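Skanville Learning Network
Progress report to the Figueroa Fund
22 November 2024
Prepared by Oriana Godoy, program lead

Where we are

We are past the halfway mark of the grant and I'm really pleased to be writing this one. When we last reported, in July, only four of our schools had started their teacher inquiry teams. All nine are now running, and the two I was most worried about (both small, both with a new principal) have turned out to be the keenest of the lot!

The idea hasn't changed since the application. Each team picks one thing about learning in its own school that bothers it, tries something different for a term, and meets every second week to talk over what students are doing and saying. Your funding pays for the release time, and teachers keep telling me that's the part that makes it possible.

What the teams have been working on

Gundeck Primary began with reading conferences and has ended up rethinking its whole morning block. The teachers dropped the fixed ability groups in Years 3 and 4 and now regroup students every fortnight, depending on what came up in the conferences. It was messy for the first three weeks – the timetable had to be redrawn twice – but the team stuck with it and wants to bring Year 5 in next.

At Skanville Secondary the maths team has been looking at feedback. They stopped putting marks on first drafts of problem-solving tasks and wrote questions in the margin instead. Some parents weren't happy, and fair enough, as the letter home went out late. The parent evening afterwards was well attended and the conversation was a good one. We've now written a plain one-page note that any school can adapt.

The other seven teams are at earlier stages. Their summaries are in the attachment.

Student voice survey

We received 2,531 responses across the nine schools, well above our target. Students were most positive about knowing who to ask for help and least positive about having a say in how they show what they've learnt. That second result has given several teams their next question, and I'd love to see where they take it.

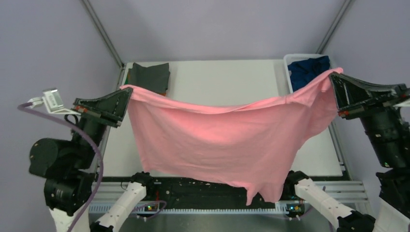
We had hoped to share the results with students before the end of Term 3. Only five schools managed it, and the rest will do so in the first weeks of next year. I'd like to build that step into the calendar properly next time so it doesn't get squeezed by reports.

Shared planning site

The move to Diltusura is finished. Teams can see each other's notes and borrow each other's planning sheets, and 400 items are up there already. Searching is still clumsy, so we're asking everyone to use the same short set of subject and year tags.

Budget

Spending is on track overall. Release time is slightly over and travel is well under, mostly because teams chose to meet online in winter. With your approval, I'd like to move the travel underspend into 10 extra release days for the schools that started late.

Next steps

School visits resume in February, beginning with Gundeck. You would be very welcome to join us for one, and the Year 4 teachers have asked me to pass on the invitation. I'll send the dates once the principals have confirmed them.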